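Swapping fingers on a hand-held gripper

Okay, so you've got your hand-held gripper and a bag of spare fingers, and you want to know which set to keep on. I tried two sets over July and this is how I'd do it again!

Start with the softer pair. Back the screws off slowly, seat the new fingers, then close the gripper 57 times with nothing in it (tedious, I know) so they settle before you record anything.

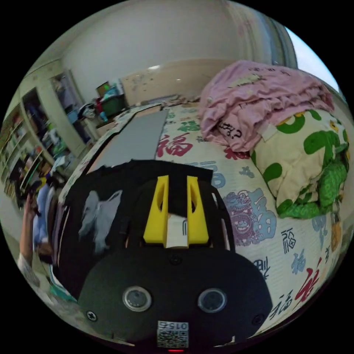
Yellow fingers on, with a white pad between them. Sticker 0152.

Next, go somewhere with lots of colour and fabric. Bedding is my favourite test, as thin folds show up a lazy grip straight away. Do the same grabs with each set, in the same order, and write down every slip.

Mereana Waaka reckons you need 600 grabs per set. I stopped at 500 and was happy with that. Check your screws again before you pack up!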